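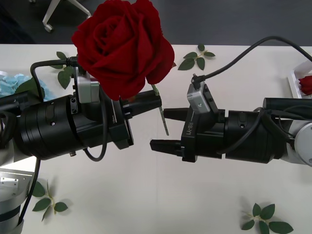

Search the help forum Go

Ticket 1451: Kvaran import drops service dates on unit roster
Status: Solved
Opened by Denise Gosling
6 comments | 2 shares

Hi all, I'm putting together a roster for my dad's old transportation company. He drove trucks in Vietnam, and I've been typing up the morning reports and the reunion mailing lists that his buddies kept in shoeboxes all these years. There are 244 men in my spreadsheet so far. I tried to bring the whole thing into Kvaran last night and every single name came in fine, but a bunch of the service dates are blank. Dad's own record has his arrival date and no departure date, like he never came home (he's in the next room watching the ball game, so I can vouch for him).

What I've got: desktop version of Kvaran, spreadsheet saved as CSV, dates typed the way the Army typed them, day then month then year, with the month as three letters. I picked "military format" on the import screen.

Tried so far:
- Closed the program and ran the import again. Same blanks.
- Imported only Dad's row. Same blank.
- Retyped his departure date by hand in the record itself. That stuck! So it's the import.

Update, 9:15 p.m.

Ignacio Arancibia asked me to sort the list by departure date and see what the blank ones have in common. Good call. All the blanks have a note after the date, things like "DEROS" or "med evac" or "per J. letter." I'd put those in the same cell because that's how the mailing list had it. Ignacio says the importer wants a date and nothing else, and if it sees anything extra it throws the whole cell out without a peep. I do wish it would give a warning.

So I made a new column called Departure Notes and started moving the notes over by hand. Got as far as row 21 and my eyes gave out.

Update, next morning

Trinidad Figueroa sent me a formula that keeps the first part of the cell and drops the rest into the next column, and oh my goodness, it took two seconds. Thank you, Trinidad! I ran the import again and nearly everything filled in, Dad included.

There are still 9 blanks. I went through them with my coffee and they're the ones where we only know the month, like "Mar 1969." Some of those fellows' families never got us a discharge paper, and I'm not going to make up a day just to please a computer. Is there a way to enter a month by itself?

Update, 2:40 p.m.

Wenceslao Quezada from the Kvaran help desk wrote back. Under Import Settings there's a box for "allow partial dates," and it's off unless you turn it on. I checked it, deleted the old batch first (he was firm about that, or you end up with two of everybody) and imported one more time. No blanks! The month-only men show up with their month and an empty spot for the day, so if a daughter or a nephew turns up with papers we can fill it in then.

He's also passing along my request for a warning when a cell gets thrown out. I printed the roster and Dad has already found two misspelled names and a guy he says still owes him money. Those corrections I can do myself, so please close this one.

Marked solved by Denise Gosling
Was this helpful? Yes 9 No 0

Related tickets
Two men with the same name merged into one record
Sitinico scans of discharge papers come in sideways
Adding a nickname field to a unit roster
Printing a reunion list in large type
Ship's crew list sorts by rank and won't sort by name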